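Cloth folding from handheld gripper demos: results so far, and a question about the first grasp
Robotics & Automation > Learning from demonstration

zovwood_ash wrote:
Right, I promised in the June thread I'd post numbers once we had a proper run, so here goes. We've been collecting garment demos with a pair of handheld grippers (one per hand, camera on each, plus a head camera) and training one policy on the lot. No teleop at all. The training set is 1102 demos, all starting from a crumpled pile: grab a corner, find a second hold, pull it out taut, lay it down, fold.

Most of the demos start something like this, with one hand going in first:
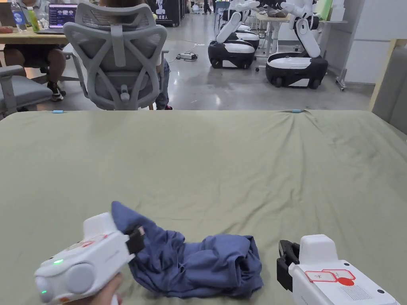 Left jaw on the garment, right one still open.

We held back 55 starts for testing. The policy got a usable first grasp in 53 of them, which I was very chuffed with until I looked at the second grasp. That's where it all goes wrong! It'll hold one corner up beautifully and then the other arm dithers, or pinches two layers and pulls the whole thing into a sausage.

So, question for anyone who's done this: do you label the first and second grasp separately, or let the policy sort it out?

unomden wrote:
Nice first grasp rate, but what counts as "usable"? If it's just "cloth is in the jaw" then I'd get 53 out of 55 with a bulldog clip on a stick. We only count it if the hold is within a couple of centimetres of a hem or a corner, and our figure dropped like a stone when we switched.

zovwood_ash wrote:
Fair. Ours is cloth in the jaw and still there after the lift, so yes, it's the generous version. I'll rescore it your way and come back, probably a bit redder in the face.

On the camera side, I've been going through the gripper views one demo at a time (a whole afternoon gone, plus most of a packet of biscuits) and I think part of the trouble is what the policy gets to see at the moment of closing. 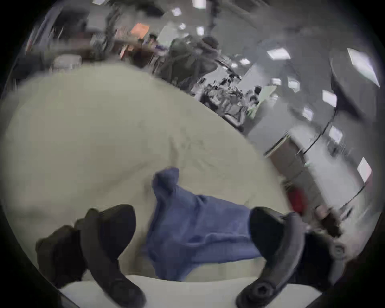 With a bunched-up cloth you get a lump and some folds, and whether there's one layer between the fingers or three is anybody's guess. I can't tell half the time and I'm the one who recorded them. The head view is better for the overall shape but useless for layers. I did try dropping the head camera completely, and the second grasp got worse again, so it's clearly doing something.

hiltcombe_bench wrote:
I don't agree that it's a vision problem. You've got people doing the demos, and people feel the layers through the handle and fix it without thinking. None of that is in your data. You could put a better camera on it and still get the sausage.

What I'd do is go back through and tag every demo where the person regrasps. Bet you a pint it's loads.

zovwood_ash wrote:
Already on it, sort of! I got through 218 before my eyes gave up and there are plenty of regrasps, yes. My worry is that if I cut them out I lose the recoveries, and if I leave them in the policy learns to faff about.

unomden wrote:
Leave them in. Recoveries are the only reason ours works on anything thicker than a tea towel.

hiltcombe_bench wrote:
Leave them in but trim the dithering before the jaw opens. Otherwise you're teaching it to hesitate.

zovwood_ash wrote:
OK, trimming it is. The bit I do trust is the stretch. Once both jaws are on, everything the policy needs is in plain sight from the head camera, and the two hands pull against each other so small mistakes mostly come out in the wash. I'm tempted to split training there: one model up to the second hold, another from the stretch onwards. 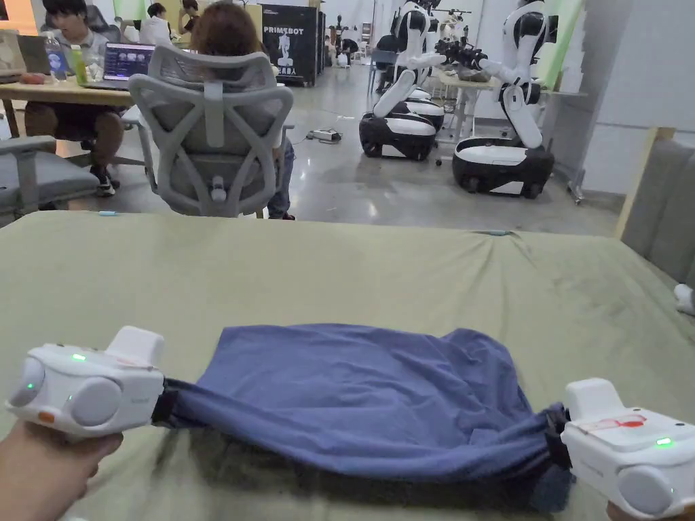
lefevre_k reckons splitting is a mistake, for what it's worth, and said so at length in the Lefèvre thread: the second model never sees a bad hold, so it happily folds a sausage. You'd need some way to hand back to the first one.

zovwood_ash wrote:
Hm. Yes, that's annoying and probably right. I could start the second model a bit earlier so the two overlap, and let it drop the cloth and go again if the stretch comes out too short. Will try that after the rescore. Unomden, can you post how you measure distance to the hem? By hand, or have you got a script?

unomden wrote:
By hand, with a ruler on the screen. Sorry.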